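Games and Play: Design Module
Handout 5: Handling models in arcade racing games
Tutor: Luminița Rusu

Read this before the Friday session. Bring a laptop with the Stuna build already installed, as the room's wireless is slow and the download takes most of an hour.

1. What we mean by a handling model

The handling model is the set of rules that turns the player's input into the movement of the vehicle. It covers steering, acceleration, braking, grip, weight and what happens when the vehicle leaves the ground. Players rarely talk about it by name. They say a car feels heavy, or that it slides too much, or that they can't get it round the second bend.

For this module we use a simple split. A simulation model starts from forces on the tyres and lets the behaviour come out of them. An arcade model starts from the behaviour the designer wants and works backwards to whatever numbers produce it. Most commercial games sit between the two. Don't spend time in your essay arguing over which side a given title falls on. Say what the game does when the player turns the wheel.

2. Case study: Andulness

Andulness is a small-scale racing game made by the Flavex studio. There are 8 vehicles and all races take place indoors, on household furniture and floors. Last year's group used an early version. The one you have differs in two ways: the braking has been changed, and the camera no longer swings round when you reverse.

The lead programmer, Þorgeirsson, built the first handling model in a spreadsheet before any of it ran in the engine. Each vehicle had a row, with columns for top speed, grip, weight and turning rate. The spreadsheet is on the module page. Look at the row for the delivery van. Its grip value is 80 and its weight is the highest in the table, and in testing players still put it last for stability. The cause was the height of its centre of mass, a value that sat in a separate file and had been left at the default for every vehicle.

Points to note from the case:

Players describe the result of several values acting together. They can't tell you which value is wrong.
A single high number in a table tells you little until you know what it is multiplied by.
Defaults need checking as carefully as the values you set yourself.

3. Steering input

A digital input (key or button) is either on or off. If the wheels go to full lock the moment the key is pressed, the vehicle twitches. Nearly every arcade racer ramps the steering up over a short time and brings it back to centre more quickly when the key is released. In the Stuna build the ramp is set by a slider on the debug menu. Try it at 2 and then at 20, on the same lap and with the same vehicle. Write down what you notice in plain words before you look at your lap times.

An analogue stick gives a range of values. Here the usual questions are the size of the dead zone and the shape of the response curve. A straight line from stick position to wheel angle feels nervous near the centre for most players. A curve that starts shallow and steepens helps on straights and costs a little in tight corners.

Steering should also depend on speed. At low speed the player wants to turn sharply, to get away from a wall for instance. At high speed the same angle would spin the car.

4. Scale and surface

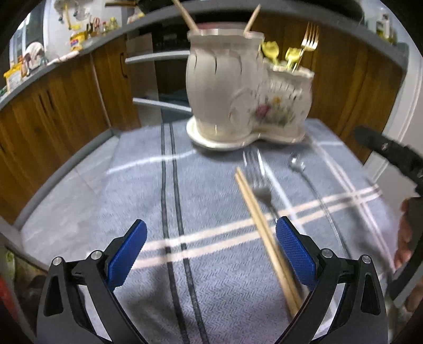 A track designer working at toy scale has to decide what each surface does before placing anything on it. Andulness uses three surface types: hard floor, carpet and cloth. Cloth has the lowest top speed and a small random push to the side, applied on each physics step, which was meant to suggest weave. For your own layout, work from a real table and treat what is on it as track furniture. On a kitchen table with a woven cloth, the wide base tray under a utensil holder would make a good outer wall, with its double curve giving two linked bends, and loose cutlery could mark a slalom. Chotpsticks standing up out of the taller jar would be visible from a long way back, so they could serve as a landmark for the braking point. Set your collision shapes simpler than the objects. A scalloped rim needs no detail if no car can reach it.

5. Exercise

Work in pairs. Choose one vehicle and one surface. Change a single value, drive five laps each, and write a short note on the difference. Then change it back and repeat with another value. Don't change two values at once, even if you're sure you know what both will do.

Hand in one sheet per pair by the end of March. Include the starting values, the changed values and your notes. Screenshots are optional and carry no marks.

6. Reading

The module reader, chapters on input and on camera. The camera chapter belongs to next week, but the section on lag is useful here.
Þorgeirsson's development notes for Andulness, first half only.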